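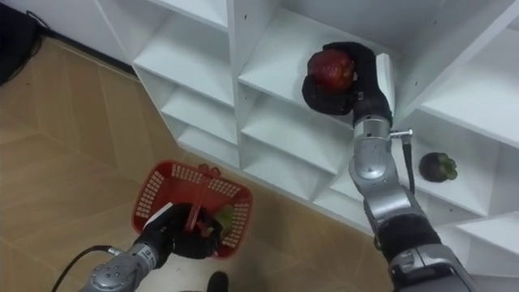
Gwilym Pugh writes that item 2 should come before item 1, as a wrong partner code makes the value check useless. Left as is for now. The order follows the sequence in which the files arrive.

Inspection checklist, mirror trade data
Wendt desk, January revision

1. Valuation basis
Imports CIF, exports FOB. Confirm in the header of each file.
Result: pass, 14 files.
Comment (Britta Vogler): One file was relabeled FOB by hand. Original restored.

2. Partner code
Check country of origin against country of consignment. Do not mix the two within a series.
Result: fail, 2 files.
Comment (Kaan Altıntaş): Both use consignment up to June and origin after that. The jump in transit trade is an artifact.
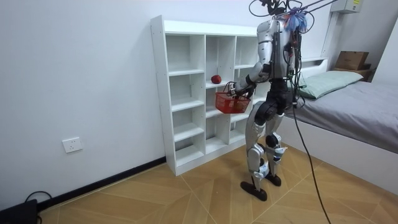 Until the two files are rebuilt they stay out of the balance table. Totals without them carry a footnote.

3. Commodity code
Check that the code level is the same on both sides before comparing. Six digits is the limit for cross-country work; national digits beyond that do not match. Watch for subheadings that group unlike goods. The red mango and the dark mangosteen on the shelves both belong in 0804.50, together with guavas, so a unit value for that line says little about either fruit.
Result: pass, one note.

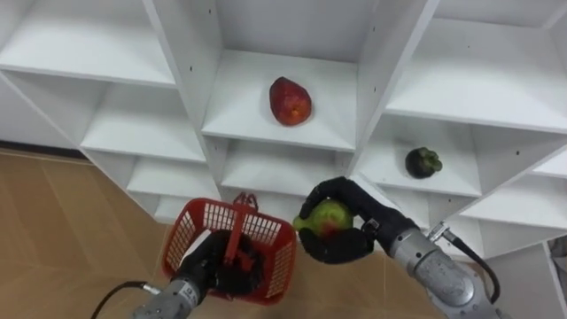

Quantity units get the same treatment as codes. Kilograms and pieces turn up in one column when an importer changes brokers, and the total still adds up. A mango and a mangosteen, like the pair on the white shelving, count as two pieces and tell you nothing about net weight. Flag any line with mixed units.

4. Re-exports
Subtract only where the reporter publishes them separately.
Result: open.
Comment (Ute Baumgart): Hub figures missing for 4 months. Do not interpolate.

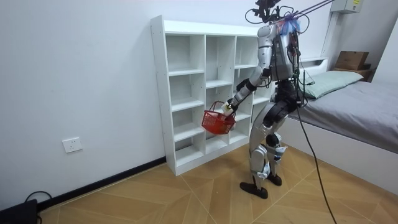
Where the figures are missing, report gross exports and mark the cell. A gap over 100 percent of the smaller mirror value goes back to the reporter — by letter, with both tables attached.

5. Sign-off
Checked: Britta Vogler
Second check: pending item 4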